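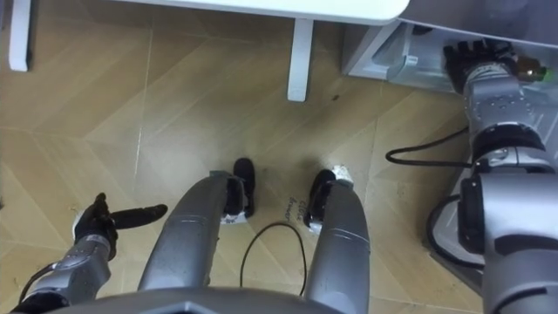
## 5. What went wrong with the drawers

I'd planned to make this section short. Our Saseck controller had been closing drawers happily for weeks in simulation, and I figured the real runs would give me a tidy table and maybe a paragraph about grip. Instead I got 13 faults of the same kind, and I've spent more time on them than on everything else in the paper put together.

The basic numbers first. We ran 329 trials in the Riihimäki room, and 170 of them ended with a drawer being pushed shut. All 13 faults came from that second group. In each one the arm kept pushing after the drawer had stopped moving, and the push kept growing until either the software limit caught it or I did. Two of those went far enough to trip the protective stop, which cuts drive to both arms (and which makes a very loud clack, if you're standing next to it for the first time!).

### 5.1 The stall that didn't look like one

My first guess was vision. The drawer position comes from the head camera, the hand covers a good part of the drawer front during the push, and it seemed obvious that the tracker was losing the edge. So I went through the logs frame by frame, and the tracker was fine. It had the drawer closed, or near enough, every single time.
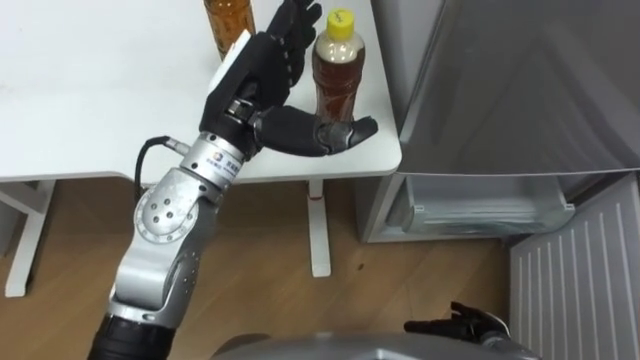

The trouble sat one step later. The controller is supposed to end a push when two things agree: the tracked position says "closed" and the wrist torque shows a sharp rise. In the faulty runs the position check passed and the torque check didn't, so the controller did what I'd told it to do and pushed harder. I wrote that rule myself, back when I was worried about drawers being left open by a finger's width, and I remember being quite pleased with it.

Why did the torque check fail? The rise was there in the raw signal, but it was spread out. With the palm flat on the drawer you get a nice steep step. With the fingers hooked on an edge, the joints give a little, one after another, and the step turns into a ramp. My threshold was set on the slope of the signal and never looked at its height. A slow ramp could climb forever as far as that check was concerned.

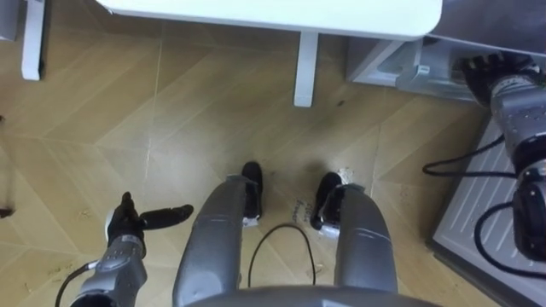 **Tessa Brandvold**
*Test engineer, Plernetti project*

I should say what this means for safety, because a reviewer of the first draft asked and my answer was too vague. The software limit did hold in the other 11 runs. I still wouldn't want anybody's hand near the drawer during one of them. A push that grows while nothing moves stores up force in the fingers and the wrist, and if the contact slips, the hand jumps. We saw one jump like that, in June, with the room clear. After it I moved the operator's spot back behind the Vornholm barrier and stopped all drawer work until the rule was changed.

### 5.2 Finger placement

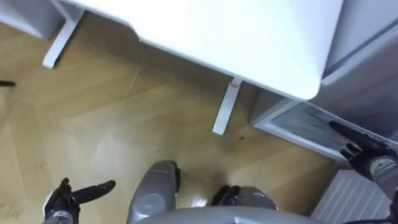
Contact shape turned out to matter more to the torque signal than drawer weight or push speed, which I had tuned for ages. I'd been logging "hand on drawer" as one state, and it covers a lot of different grips. Take the one in Figure 4: a long finger lies up along the upper edge of the ribbed panel, and the others curl below it, toward the lower lip of the opening. To the old controller that was the same as a flat palm. We now label contacts by hand as flat, edge or mixed, and I'd call this one mixed without thinking twice.

The fix is dull. There's now a plain ceiling on wrist torque during a push, well under the software limit, and a timer that ends the push if the tracked position hasn't changed. Either one is enough to make the arm back off. I left the slope check in, but it can only stop a push early and can't ask for more force.

I haven't rerun the full set with the new rule yet, so please don't read this as a claim that the fault is gone. The replayed logs from all 13 runs end the push in time, but a replay can't tell me how the fingers let go afterward. That part still needs the real drawer, and it's the first thing on the list for the next round of trials.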